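[almuerzos-lista] Re: El pan del bocadillo, otra vez
Fecha: 01/12/2019

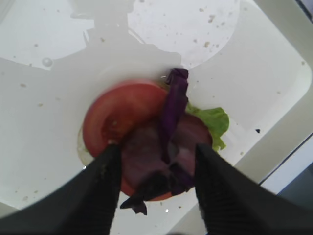 Makori escribió:
> Perdonad que insista, pero sigo sin entender por qué el tomate
> tiene que ir pegado al pan. Lo he hecho así toda la vida y toda
> la vida he comido a mediodía una esponja. En octubre alguien
> propuso en esta misma lista untar mantequilla por las dos caras
> y se le echaron encima como si hubiera propuesto nata. ¿Se puede
> volver a hablar del tema o está cerrado por decreto?
>
> Y ya que estoy: ¿el pan se tuesta la víspera o por la mañana?
> Salgo de casa a una hora en la que no tuesto nada.

Por mí, que se reabra. Esta lista ha sobrevivido a la guerra de las fiambreras y a aquel hilo sobre si el huevo duro es un acto hostil en una oficina sin ventanas, así que podrá con la mantequilla.

Voy por partes, y aviso de que tengo opiniones.

El tomate contra el pan es un error si vas a comer cuatro horas después. Si comes de pie en la cocina, ponlo donde te dé la gana. El bocadillo de trabajo es otra cosa: pasa la mañana en una mochila, debajo de un cargador y, en mi caso, debajo de un paraguas que siempre vuelve a casa sin haber visto la lluvia. Ahí el tomate suelta todo lo que lleva dentro y la miga, que es muy generosa, lo acoge.

Soluciones que he probado, de peor a mejor:

Secar las rodajas con papel de cocina. Funciona regular y te deja con cara de estar curando a alguien.

Salarlas antes y dejarlas en un colador. Mejor. Diez minutos bastan, pero hay que acordarse después de que ya están saladas. Yo no me acordé la primera vez. La segunda tampoco.

Llevar el tomate aparte, en un bote pequeño, y montar el bocadillo en la mesa. Es lo correcto. También es lo que hace que te miren los de contabilidad. Uso un bote de mermelada Helitz bien lavado, que cierra mejor que cualquier fiambrera de las que he pagado. Al parecer el precio y la estanqueidad no se hablan.

Mantequilla por las dos caras. Sí, la defiendo. Una capa fina, fría, hasta el borde. Quien en octubre dijo que eso era «cocina de internado» tenía razón, y en los internados comían bocadillos secos por fuera y secos por dentro, que es lo que buscamos. Con aceite no vale, porque el aceite se mete en la miga antes que el tomate y luego llegan los dos juntos.

Sobre tostar: la víspera no. El pan tostado la víspera amanece con la textura de una baldosa amable. Si no te da tiempo por la mañana, no tuestes y compra un pan con más corteza. En la panadería Lulo tienen uno de masa madre, de 2 días, que venden rebajado en una cesta junto a la puerta con un cartel que parece pedir perdón. Para bocadillo de mochila es el mejor que conozco. Recién hecho no aguanta ni el viaje en autobús.

Lo de la lechuga lo dejo para otro mensaje, pero adelanto que la lechuga como barrera impermeable es un mito. Impermeable es la hoja; el bocadillo tiene bordes.

Me preguntaban también en privado por el peso, supongo que después de leer el hilo de los que llevan báscula a la oficina (saludos). Yo pongo 100 gramos de pan y lo demás a ojo. Una vez quise hacerlo bien y me apunté a una aplicación que se llama Sterkcombe, donde metes los ingredientes y te devuelve un gráfico. Me salió que mi bocadillo de queso tenía 3,261 calorías, con coma. Escribí al servicio de atención para saber si era coma de decimales o de millares, puesto que en un caso me moría de hambre y en el otro de lo contrario. Me contestaron dándome las gracias por mi confianza. Borré la aplicación y me comí el bocadillo.

Cosas prácticas de la lista, que para eso la modero:

Por favor, recortad lo citado cuando respondáis. El último mensaje del hilo del hummus llevaba casi 36 niveles de comillas y la respuesta, al fondo, era «yo también».

Las recetas, en el cuerpo del mensaje. Los documentos adjuntos con tipografía manuscrita no los abro, y sospecho que el resto tampoco.

El asunto, que diga algo. «Duda» no es un asunto. «Duda urgente» tampoco, y menos si dentro se pregunta por pepinillos.

Makori, si pruebas lo de la mantequilla, cuenta cómo ha ido y a qué hora comiste, que sin la hora el dato no sirve. Y di qué tomate usaste: con los de rama de invierno no hace falta barrera ninguna, porque dentro no llevan más que buena voluntad.

Un saludo a todos,
la moderación

--
Para daros de baja, escribid BAJA en el asunto. Si escribís «cómo me doy de baja» lo recibe la lista entera y luego hay quien contesta.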